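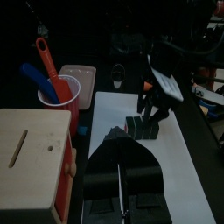

Ticket: Wooden box with slot, knob stiff and top lifting
Site: Lesthorpe activity room
Logged by: Thandeka Molefe
Assigned to: Zanele Shezi
Priority: low
Status: closed

Reported, 9:10 am
The knob on the red side of the slot box is very hard to turn. Yesterday it was fine. The pale top has also come up a little at one corner, enough to get a fingernail under. Nothing is stuck in the slot that I can see. Please don't send it back to Mahlangu if it can be fixed here, as the last return took 3 weeks.

Zanele, 10:25 am
Can you tell me if the knob is stiff all the way round or only in one spot? Also, where is the box stored overnight?

Thandeka, 10:40 am
Only in one spot, then it frees up. It sits on the shelf over the heater. The red cup goes up there too.

Zanele, 1:15 pm
Had a look. The wood has swelled or shifted where the knob goes through the side, and the paint is rubbing. Took the knob off, sanded the inside of the hole with 230 grit and rubbed in a bit of candle wax. Turns properly now. I didn't touch the coloured face, so no repainting needed.

The top was a separate problem. Two of the pins had worked loose. Put in wood glue and clamped it - leave the clamps on until tomorrow morning, please. Wiped the extra glue out of the small round hole before it set.

Zanele, next day, 8:50 am
Clamps off, corner is flat. Ran a card through the long slot a few times and it doesn't catch.

Thandeka, 9:30 am
Works well, thanks. I've moved it to the low cupboard, away from the heater. Is the Lalel spare knob still on order?

Zanele, 9:45 am
Cancelled it. If the knob goes stiff again, reopen this ticket and don't force it. Closing.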